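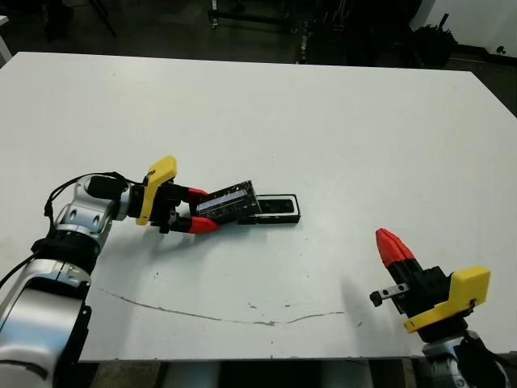 A place for everything, and a tray for the small stuff

Our tidy-up month has reached the part I love most - trays! Plain, shallow, open-top trays, the kind you walk past in the store because they look like nothing at all. We put them out on the work tables at Vullham in May and I am completely won over.

The idea came from Clémence Texier over at the Fekbridge room, who had grown tired of hunting for handheld devices under piles of paper. She gave each one a tray with a slot in it, set the trays flat on the table, and left them there. Three weeks later people were still putting things back (I checked, twice, and once before breakfast).

If you'd like to try it at your own table, start with whatever you pick up and put down most. A black tray on a white tabletop is very easy to spot from across the room, and I'd go for that pairing again in a heartbeat. Look for a recess that holds the thing snugly but still leaves room to get hold of the sides. Tip one end in first, then lower the other - it soon becomes a habit.

Leave some bare table around the tray, too. I know how tempting it is to fill the space with pens and sticky notes, but that clear patch is lovely to work on. And please don't wait for a nicer table! Ours have their share of specks and smudges, and the trays work just as well on them.

Next up is the Dukeck room, where the cable drawer has beaten us two years running. We have 6 spare trays left, so if your corner could use one, come by before noon and pick one out. Bring the thing you want to put in it so we can check the fit.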